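Ticket 3428 – Lighting, demo table, Lindard
Status: reopened
Raised by: Kenna Crichton
Assigned to: Callum Guthrie

Kenna: The light over the table has gone pink again. The white board looks magenta from edge to edge and I can't judge colours on it at all. Ticket 2808 was closed in January as "fixed by restart". I didn't believe it then either.

Callum: Could be the controller falling back to a saved colour. Please power it off at the wall, wait two minutes and try again.

Kenna: Done, twice. Still pink. I don't see how a restart cures a setting that comes back by itself.

Callum: Fair point. Does the blue piece still look blue to you?

Kenna: It does, so I doubt it's my eyes.

Murdo McIver: Supplier says the lamp is "within tolerance". Tolerance of what, they didn't say. I've asked for a replacement – not holding my breath.

Callum: Leaving this open until someone has seen plain white on that board. Photo attached by Kenna.

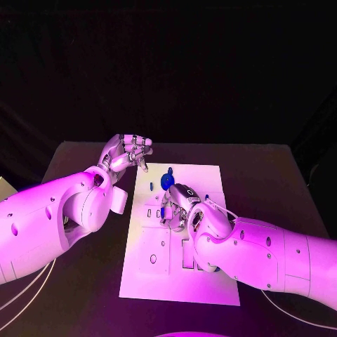 Attachment 1: board and blue piece under the pink light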